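Search this site Enter keyword Go

Press Releases | Home Comfort | Small Appliances

2021-04-13

Rakberg Introduces the Tondodon Desk Fan for Kitchens and Small Rooms

Rakberg today announced the release of the Tondodon, a compact desk fan intended for kitchen counters, study tables and bedside use. The fan is the first product to come out of the company's design office in Gape and will go on sale in April through Rakberg stores and selected dealers.

The Tondodon has a round head on a short neck and a low base with rounded corners. The launch color is a pale mint green, used for the front guard, neck and base, with a white cap at the center of the guard and a thin white stripe set into the top of the base. The power cord is white.

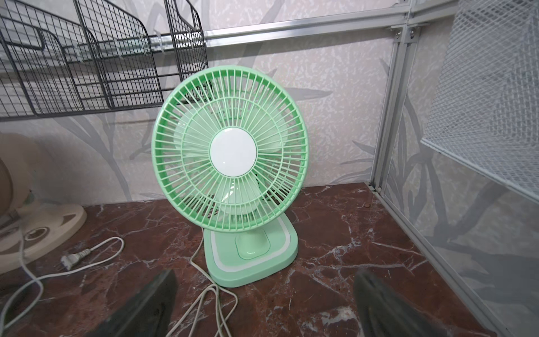
Before settling on the final design, Rakberg placed trial units in 50 homes and collected 1,356 written comments. Many households asked for a fan that could stay on the counter through the summer and be wiped down with the rest of the kitchen.

"People told us they were tired of putting the fan away every time guests came," said Madhu Singhal, Head of Home Products at Rakberg. "We wanted a color they would be glad to leave out."

The first production run is limited to 1,000 units. Each fan carries a 2-year warranty. Orders placed through the Nokance dealer network will ship first, followed by store deliveries.

Media contact: Rakberg Press Office, Gape | © 2021 Rakberg. All rights reserved. | Back to top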